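Fruit waxes and the packing line: Oksana Dmytriv on coating trials

Oksana Dmytriv has run the coatings laboratory at Cerkico since 2011. Her group tests edible films for pears, mangoes and other fruit that has to travel, and her last trial, finished in April, compared 12 formulations on one variety of pear.

The purpose of a coating is to slow gas exchange through the skin. "Growers talk about shine, but shine is a side effect," says Dmytriv. "We are setting a resistance to oxygen and a resistance to water vapour, and the two do not move together." A film that holds water well can restrict oxygen so far that the flesh begins to ferment. Shellac is prone to this. Carnauba is more forgiving, but dulls in cold store.

The trial used 207 pears per formulation, weighed on arrival and again every 3 days. Firmness was measured on opposite cheeks with the skin removed. 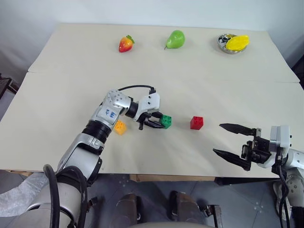
Dmytriv is cautious about the results. Weight loss fell with every coating tested. Firmness was less clear, and two of the thicker films gave off-flavours that the tasting panel picked up at once. "The instrument said the fruit was sound. The panel said it tasted of nail varnish. I went with the panel."

Her colleague Imtiaz Saha deals with the application side. On a commercial line the film is sprayed over rotating brushes, and the dose depends on brush speed, nozzle wear and how well the fruit was dried beforehand. "Water left round the stem dilutes the coating exactly where you need it," he says. At the Nanmont packhouse, which handles up to 3,000 crates a shift, he found that the final nozzles were delivering half the intended rate. The supplier had been blamed for a fault that was mechanical.

Strawberries remain unsolved. The skin is thin, the fruit bruises under brushes, and wetting it encourages mould. Dmytriv has tried dipping - "a mess" - and a fine mist followed by forced air, with some benefit to colour and none to shelf life. She plans to repeat the mist work with a lower solids content once the new drying tunnel has been calibrated.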